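Umetti vertagt Entscheidung über neue Spielregeln

Der Spieleverlag Umetti wird die vierte Auflage seines Brettspiels »Bunness« nun doch nicht im Frühjahr ausliefern. Grund ist die Spielanleitung. Sie umfasst inzwischen 76 Seiten, neun mehr als die vorige, und erklärt auf zwei davon, wie man die Anleitung liest.

»Bunness« war einmal ein Spiel, bei dem man würfelte, zog und sich über die Verwandtschaft ärgerte. Mit jeder Auflage kamen Ausnahmen hinzu, dann Ausnahmen von den Ausnahmen. Seit dem vergangenen Juli sammelt der Verlag Einsprüche aus der Kundschaft, 226 sind eingegangen. Die meisten betreffen Paragraf 9, der regelt, wer anfängt. Bislang ist das »die Person, die zuletzt umgezogen ist«, wobei offenblieb, ob damit die Wohnung oder die Kleidung gemeint ist.

Redakteurin Tươi Ung verteidigt das Regelwerk. »Wir haben gekürzt, wo es ging«, sagt sie. »Danach haben wir erklärt, was wir gekürzt haben.« Wer sich streng an den Text halte, könne eine Partie in einem Abend schaffen – sofern alle Beteiligten den Abend davor mit Lesen verbracht hätten.

Der Fachhandel reagiert gelassen. Beim Versender Porkcombe heißt es, Vorbestellungen blieben gültig, und wer nicht warten wolle, bekomme die dritte Auflage zum halben Preis. Deren Anleitung sei zwar widersprüchlich, dafür passe sie noch in die Schachtel. Der Konkurrent Trình wirbt unterdessen für ein eigenes Familienspiel, dessen Regeln auf einen Bierdeckel passen sollen. Auf Nachfrage räumte das Haus ein, der Bierdeckel sei beidseitig bedruckt.

Einen neuen Liefertermin nennt Umetti nicht. Zunächst soll geklärt werden, ob ein vom Tisch gefallener Würfel gilt. Im Verlag gibt es dazu zwei Lager und seit vergangener Woche auch zwei Kaffeemaschinen.

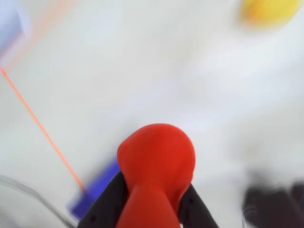
Kleine Figuren auf dem Tisch, darunter eine gelbe Ente:

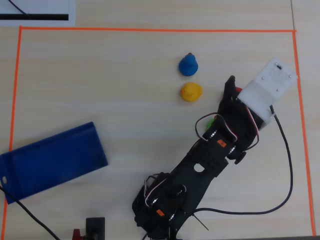 Leipzig, Donnerstag, 9. Februar 2023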